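Let the Kids Do the Dishes (With Robots)

I have been helping out with our school's robotics club for 8 years, and every spring I end up in the same argument. Somebody's parent comes up to me at the open house and asks when we're going back to "real" competitions. You know the ones, with the arena and the foam balls and the big countdown clock. I loved those! I still have the T-shirts. But I think our club got better the year we quit chasing trophies and started clearing tables, and I'm going to try to make the case.

First, the chore. Take the dirty dishes off a tray and get them into a rack. That's the whole assignment. A four-year-old can do a fair version of it, which is exactly why the students roll their eyes when they hear it in September. Then they spend a month on one bowl. A wide, shallow bowl is a miserable thing to pick up with two stiff fingers, and a chopstick is worse, and if you put both on the same tray you have enough trouble to last you until winter break.

My second point is about money, sort of. Arena season ate our whole budget on game pieces and entry fees, and when it was over the field went into a dumpster. Dishes come from home. When Seren Kneath's team (they call themselves Zornix, don't ask me) wanted a harder test, they brought in different bowls. Total cost, zero dollars, and they were stuck for two more weeks. I was thrilled. They were less thrilled.

Now, the other side has a point and I don't want to wave it away. Réjean Simard, who coached with me back in the arena days, thinks kids need a deadline and a crowd. He says a chore has no buzzer. He's right that some of our students drifted a bit the first fall, and we lost a couple of the really competitive ones to the swim team. I miss them. We do a demo night in April now and that helps, although I'll admit a parent watching a robot think about a saucer is not the same as a gym full of people screaming.

But look at who stayed, and who showed up new. Gun-woo Choo had never touched a robot before last year and he's the one everybody asks about grip now. Min-kyu Noh keeps the notebook, and it's a joy to read, pages and pages of what slipped and which way it rolled. In arena season those two would have been cheering from the bleachers while the same three kids drove.

And the failures are so much easier to learn from. When a match goes badly you blame the other alliance, or the battery, or the referee. When a bowl goes into the rack upside down, well, there it is. Everyone at the table can see it and everyone has an opinion, and the arguing that follows is the best teaching I do all week (mostly by keeping my mouth shut).

So that's my pitch to the worried parents. Come by some afternoon around snack time and watch two arms work over a brown tray of bowls with the dish rack off to one side. Stay longer than five minutes, please. It gets good once you start rooting for the chopstick.
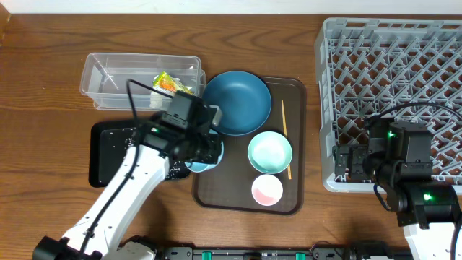 What I'd Change Next Year

More table space, for one. And I'd start the notebook on the first day, before anyone has had a chance to forget what went wrong.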